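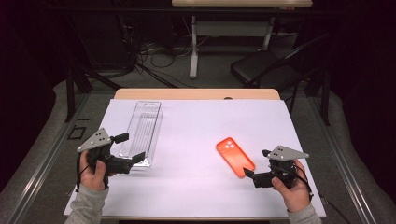 Enau Hand-Held Gripper Pair, Gen 2
Sold by Zurkenel. Left and right units, two cables, one carry pouch.
Price per pair: $377
Status: in stock, with a revised cable and a service notice you should read before you buy.

Overview
The Enau pair lets a person do a two-handed job with robot fingers, so that a robot can later be taught the same job. You hold one in each hand and pack, sort or move things with them. Each unit has two fingers and a cable that leaves the body near your wrist. That cable is why this page is longer than it used to be.

Service notice: finger lag and sudden close
In January we began getting reports of Gen 2 units that stayed open when the trigger was squeezed, thought it over, and then closed all at once. The first reports came from people handling foam blocks, who described it as annoying. The next ones came from people handling phones, who used other words.

The cause was the plug where the cable meets the body. If the wrist turned inward far enough, the cable pulled sideways on the plug and the signal dropped. When it came back, the unit tried to make up for lost time by closing at full force. Our manual at that point described the closing action as "smooth and responsive." We have edited the manual.

In our own testing, 92 of 118 returned units showed the fault with the wrist turned past 40 degrees. The remainder behaved perfectly for us, and several of those went back to their owners and resumed misbehaving. We replaced them too. 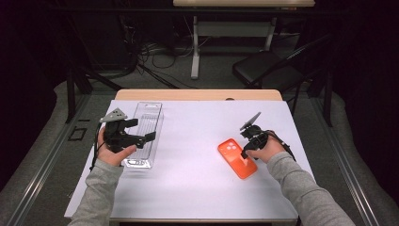
Gen 2 pair at work with a phone and a clear plastic tray.

Is my unit affected?
Look at the underside of the body, next to the cable. A plain black collar means the old plug. A collar with a raised ring means the new one. If the collar has been wrapped in tape, you have the old plug and you already knew about this.

You can also run the wrist test:
Put the unit on, with nothing between the fingers.
Keep your other hand well clear.
Squeeze the trigger halfway and hold it.
Turn your wrist slowly inward as far as it will comfortably go, then back.
If the fingers open, twitch or snap shut at any point, stop using the unit.

Please don't run the test on a pencil, a grape or a coworker. We have had mail on all three.

What we changed
New cable with a longer bend sleeve.
Locking plug that takes a quarter turn to seat.
Software update: after any signal drop, the fingers stay where they are until the trigger is fully released and squeezed again.
Closing force after a restart is now limited for the first squeeze.

The update works with old cables as well and should be installed either way. It will not stop the signal from dropping, but the fingers will hold still while you swear at it.

Getting the repair kit
The kit is free for any Gen 2 pair, whoever sold it to you. It holds two cables, two collars and a small wrench that fits nothing else you own. Fitting takes around ten minutes a side. Pairs bought through Kushnir may have the collar glued in place – don't pry at it, send the whole unit back and we'll cover the shipping.

Works with
Worik recording box, all versions.
Worik Mini, with the adapter cable (sold separately, and we know how you feel about that).
Gen 1 fingers do not fit. They will go on, which is the problem. They come off later.

Safety
Keep fingers, hair and lanyards out of the jaws while the unit is powered.
Do not use the pair on anything under pressure, anything alive, or bare batteries.
Unplug both units before changing fingers.
Leave enough slack in each cable to turn your wrist freely. A cable pulled tight across the back of the hand will wear out early, new plug or old.

Warranty
Two years on the body, one year on the cables. Tape voids nothing, but please remove it before mailing.

Page last revised Sunday, October 8, 2023.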